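Nelville Clinic – home medicine cabinet check, with our comments

Do this twice a year. July works, as does any wet Sunday.

1. Expiration dates on everything, front row and back.
Comment: The back row is where the cough syrup lives. Ours at the Dukgate branch had gone the color of motor oil.

2. Stored below 80 degrees, out of steam.
Comment: The bathroom cabinet fails this one in most homes, despite the name. A bedroom shelf is fine.

3. Original labels on every bottle.
Comment: "Small white ones" is not a label.

4. Thermometer turns on and gives a reading.
Comment: Check the battery now, not at 3 a.m.

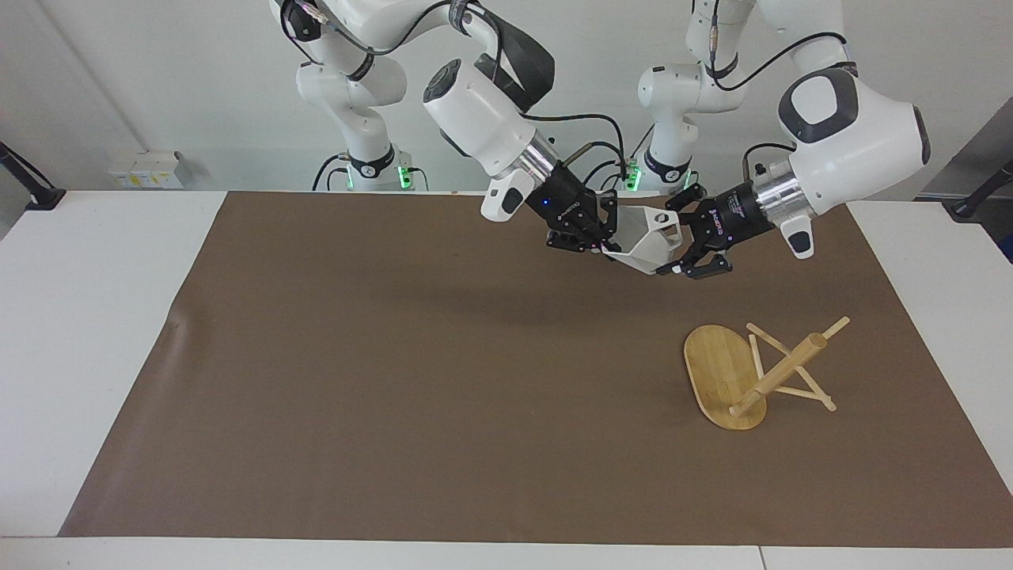
Can I keep leftover antibiotics for next time?
Finish the course as prescribed, and if any are left over, hand them in at the pharmacy. Next time may be a different bug.

5. Child-resistant caps closed until they click.
Comment: A five-year-old has more patience with a cap than you do.

6. Bandages in more than one size.
Comment: Every box ends up as nine tiny round ones – toss them or find a very small injury.

7. Poison control number on the inside of the door.
Comment: Large print, please.

Hand in anything that fails at the Pathirana Street counter before 5.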